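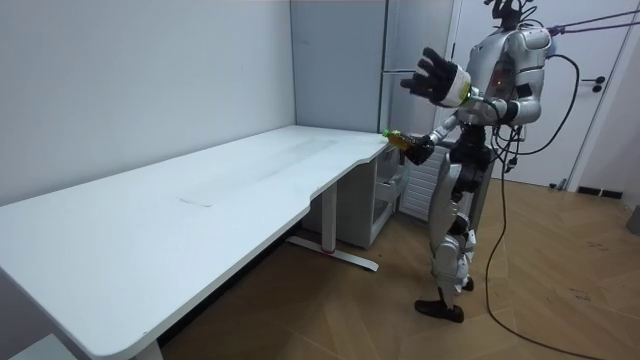
Kanako Hayashi objected at this point that a desk is rarely chosen by the person who sits at it, and that any account of desk sharing has to begin with who gave out the seats. We took up her objection in the second round of interviews at the Tamham office, held in April.

4.2 Seat choice and length of stay

Of the 242 employees who returned a seating diary, almost 200 used the same desk on most of the days they came in. The pattern held on both floors, although the booking system let staff pick any free seat up to a week ahead. The diaries gave us 2,094 usable entries. Entries with no start time were dropped.

Long desks set against a wall filled up later in the morning than desks in groups of four. Staff who did pick them stayed longer and moved less during the day (Figure 3). Several said they liked having room for papers on one side. Others disliked sitting with their backs to the door, a complaint also reported by Okabe and Wada in their study of the Clondlow building.

Figure 3. A long white desk in a small room.

Team leaders were more likely than other staff to leave belongings overnight, even after the clear-desk rule was announced. Hayashi reads this as a claim on the seat. We are less sure, as the lockers at Tamham are on the ground floor and many staff said the walk was too far. The diary did not ask about lockers, and the interviews covered only one of the two floors.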